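Textile Care and Handling
Unit 6: Folding Trousers and Other Bifurcated Garments
Course handout, Sollberg Institute of Domestic Science

Read before the Wednesday practical. Bring one pair of denim jeans, clean and fully dry, and one pair of lightweight trousers for comparison.

6.1 Scope

Unit 5 dealt with rectangular goods: towels, pillowcases, flat sheets. A rectangle can be folded along any axis of symmetry and the result is another rectangle. Trousers have one useful axis of symmetry, the line running from the center of the waistband through the crotch seam, and the shape left after folding along it is not a rectangle. The crotch point projects. Most of the difficulty in this unit comes from that projection and from the uneven thickness of the garment.

6.2 Terms

Rise: the distance from the crotch seam to the top of the waistband. Front rise and back rise differ on nearly all trousers, and the back is the longer of the two.
Inseam: the seam on the inner leg, crotch to hem.
Outseam: the seam on the outer leg, waistband to hem.
Yoke: the shaped panel below the back waistband on jeans.
Lay: the position of the garment on the table before the first fold.
Stack height: the thickness of the folded garment at its thickest point, measured without pressing down.

6.3 Work surface

The table should be long enough to take the garment at full length. Smooth wood or laminate is preferred. Padded surfaces hold the cloth too well and make it hard to slide a fold into line. Wipe the surface before use and keep the near edge clear so that the legs do not catch when they are turned.

The garment may be laid lengthwise, with the waistband away from the worker, or crosswise, with the waistband to one side. The lengthwise lay suits a deep table. The crosswise lay suits a shallow one and allows both ends to be reached without leaning. In this course we use the crosswise lay with the waistband to the right. Left-handed students may reverse it, in which case every left and right in section 6.5 is also reversed. 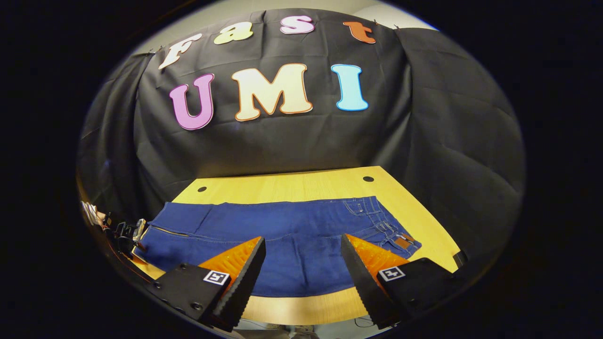 Spread the garment before folding. Hold the waistband flat with one hand and draw the other hand along each leg toward the hem. Creases that remain at this stage will be fixed by the fold and will set further in storage. Denim resists this treatment more than twill or poplin and usually needs a second pass.

6.4 Thickness

A pair of jeans is not one material of one thickness. The waistband is several layers of cloth with a button or a stud. The outseam and inseam are often felled, which doubles or triples the cloth along a narrow line. Pocket bags add two more layers over a small area. When the garment is folded in half these thick lines tend to fall on top of each other, and when it is folded again they do so a second time.

Two consequences follow.

First, the folded garment will lean toward its thin side when stacked. The remedy is to alternate the direction of the waistband in the pile.

Second, a fold placed directly on a thick seam will spring open. Place cross folds on single cloth wherever there is a choice. The hem is the usual offender. Let it stop short of the waistband by two fingers' width.

6.5 Procedure A: shelf fold

1. Close the fly and fasten the button.
2. Lay the garment crosswise, waistband to the right, legs to the left.
3. Empty the pockets and push the pocket bags flat.
4. Fold the far leg over the near leg. Match the outseams first, then the hems. Do not try to match the inseams, which will find their own position.
5. Tuck the crotch point back toward the outseams so that the long edge is straight.
6. Take both hems and bring them to the right, stopping short of the waistband.
7. Fold the doubled end to the right once more, to the same line.
8. Turn the garment over and square the corners with the side of the hand.

The finished piece should have one clean folded edge. That edge faces the front of the shelf.

6.6 Procedure B: file fold

Follow steps 1 to 5 of Procedure A. Bring the hems to the right as in step 6, then fold the remaining length in thirds. The piece should stand on its folded edge without support. If it falls open, the thirds are unequal, or the first fold was made on a seam. Procedure B is intended for drawers. It gives a greater stack height than Procedure A and should not be used for piles.

6.7 Common faults

Twisted leg. Some jeans are cut or have washed so that the outseam travels toward the front below the knee. Matching seams along the whole length will then produce a ridge. Match at the hip and the hem only.

Soft corner. Step 5 was omitted or done after the cross fold. Unfold to step 4 and repeat.

Wide piece. The tuck was too shallow. This is frequent with a long back rise.

Shine marks. Pressing with the hand is sufficient. Weights and irons are not used in this unit.

6.8 Practical exercise

Fold the jeans by Procedure A, measure the finished width in mm, unfold completely and repeat until you have 30 results. Enter each one on the Lekier sheet (form 2548, available at the front desk). Calculate the mean and the range. Repeat with the lightweight trousers and compare the ranges. Readings above 300 mm are to be marked but kept in the calculation.

Submit the sheet with a short paragraph on which step contributed most to the variation. For background, read the chapter on seams in the Price manual. The Skurov tables on fabric stiffness are optional and will be needed again in Unit 8.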